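3. Results

We surveyed 103 households in Lukdale in March about what they do with clothes they no longer wear. Of these, 83 said they keep them at home for over a year before deciding. Knitwear was kept longest – most people said it was too good to throw out. The Dunne Street drop-off bin took in 157 items that month, mainly shirts and children's wear.
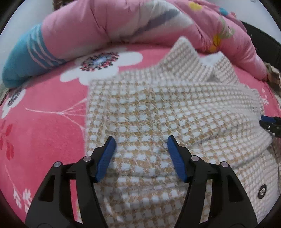
Figure 3. Checked knit garment, folded, on a pink bedspread.

Coats were left out of the count.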